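Two-arm planning needs a shared clock

Most bimanual planners still treat the second arm as a moving obstacle. For a cup and a long white stick, I think that is the wrong model. 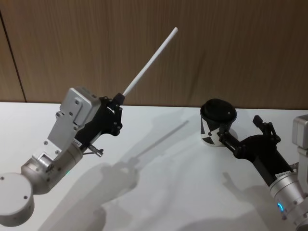
Photo: Mulillow

One gripper holds the cup, the other the stick, and the tolerance belongs to the pair. At Zomness we logged 52 aborts in 60 planned runs with separate clocks, 36 of them timing faults.

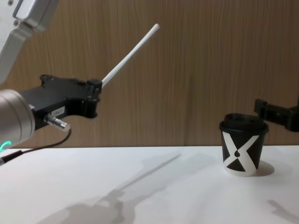
Page last changed: October 2026

The stick tip should be the control point, modelled from the grasp.

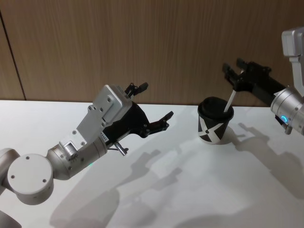
By Genalyn Marquez

Release needs its own state, with both arms still under one planner.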